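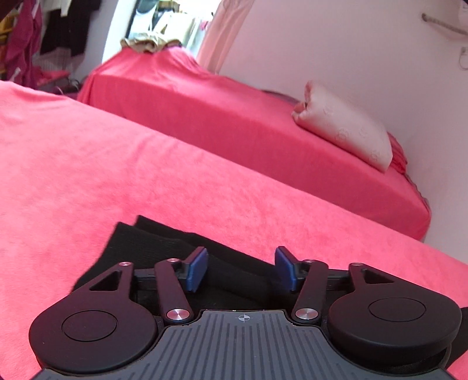 The Allcombe Method, a short story by Mali Gethin

My sister paid for the course, so I went to all of it. I want that on the record, since she has told people I walked out at lunch.

It was held in the old bank on Rotton Street, upstairs, and it cost 92 dollars with the workbook. The workbook had 33 pages, several of them blank for feelings. On the cover it said The Allcombe Method: A Lighter Home in a Single Season. I asked which season. The woman at the desk said it was up to me.

My mother's house had to be empty by the end of December. Frøydis Tveit had lived in it longer than most people stay married, and she had kept everything that ever came through the door, including, we found out, a door. It was in the garage behind the bicycles. She had moved to Firnholm, the place by the lake with the handrails, in the fall, and she took two suitcases and the good radio and told us we could do what we liked with the rest. Then she called every evening at six to ask what we had done with it.

"Begin with the category that has the least hold on you," the course leader told us. For me that was linens. I went back to the house, opened the linen closet, and found I had opinions about every pillowcase in it. There was the one with the burn mark from when my sister ironed it over a light bulb. There was the stiff one we were given when we were sick, which I had always believed made us sicker. The method says you should hold each thing up and ask whether it is coming with you. I held up the stiff one and asked. I felt like an idiot, and I put it in the bag for the thrift store, and then I took it out.

My sister Karin did not have this trouble. She had read ahead. She came in from the kitchen with a roll of stickers, green for keep and yellow for give and red for the dump, and she was sticking them on things at a speed I did not trust.

"You put a red one on the piano bench," I said.

"There's no piano."

"There was."

"I know there was. I took lessons on it, you didn't."

I peeled off the red sticker when she went upstairs. It took some of the varnish with it.

In the evening the phone rang. My mother wanted to know if we had come across the Lekota.

The Lekota was a game. It had come from a cousin of my father's, and it was supposed to have up to 1,000 ways of being played, according to the lid. We had only ever known one, and we fought over that. Somewhere along the line the rules went missing and so did most of the pegs, and my father used a button, a dried bean and the cap of a pen to fill in. I was always the bean.

"What do you want it for?" I said. "Are they playing games over there?"

"They play cards. They cheat."

"So you want to play it?"

"I want to know where it is," my mother said, as if I were the one being difficult.

I told her we would look. Karin, who was listening at the counter with her mouth full of crackers, shook her head at me. She had done the game cupboard that morning. It was in the trunk of her car with a yellow sticker on it.

I said that was handy, we could just take it out again. Karin said the whole point of the method was that you did not take it out again. She found the page. It did say that. It said that what has been released should be left released, and under it there was a drawing of a bird.

"Who wrote this?" I said.

"You met her."

"She didn't look like somebody who'd ever lost a house key."

"That's the idea."

I have thought about that since, and I still don't think it's much of an idea. I could see what Karin got out of it. She had a drive of several hours each way and a boy with his arm in a cast, and she wanted somebody to tell her which pile. I would have liked it too. But the book was written for people whose mothers did not call at six.

We went on with the kitchen after that. We wrapped plates in the newspaper she had saved, and I kept stopping to read it. There was a county fair in one and a man with a very large squash. Karin put on her coat and said she was going to sit in the car and make some calls. I wrapped the gravy boat. I wrapped the other gravy boat. In the drawer under the oven I found birthday candles, burned down to different lengths, in an envelope marked GOOD YET, and I stood holding it up in front of me the way we'd been shown, and asked whether it was coming with me, out loud this time, because there was only the refrigerator to hear.

The refrigerator was a yellow sticker.

When I went outside the dome light in the car was on and Karin was in the back seat with the lid off the Lekota. She had the board across her knees. The button was there, and the pen cap. She was feeling around in the corners of the box with one finger.

"Your bean's gone," she said.

"Mice, probably."

"In a closed box?"

"It was never that closed."

I got in on the other side. The seat was full of bags and I had to hold a lamp. Karin moved the button three spaces, which was wrong, you can't open with the button, and I told her so. She said that with a thousand ways to play it there had to be one where you could. I said the lid had claimed a lot of things. It also said for all ages, and our father once had to leave the room.

She moved the button back.

"Say I bring it to her," she said. "She'll put it in a closet. She'll have it there until she dies and then you and I will be sitting in some parking lot in Firnholm with it."

"Yes."

"That doesn't bother you?"

I said it bothered me some. I said I had also kept the pillowcase. She asked which one, and when I told her she made a noise like somebody stepping on a tack.

We drove it over the next morning. My mother was in the chair by the window with her shoes on, ready for something. She took the box and read the lid through as if there might have been changes, and she lifted it off and counted under her breath. Then she opened the drawer of the little night table, which already would hardly shut, and got out a pill bottle, and out of the pill bottle she shook a bean.

"I wasn't going to leave that lying around," she said.

She wanted 20 minutes before lunch, and she wanted to be the button. Karin looked at me. I picked up the pen cap before she could.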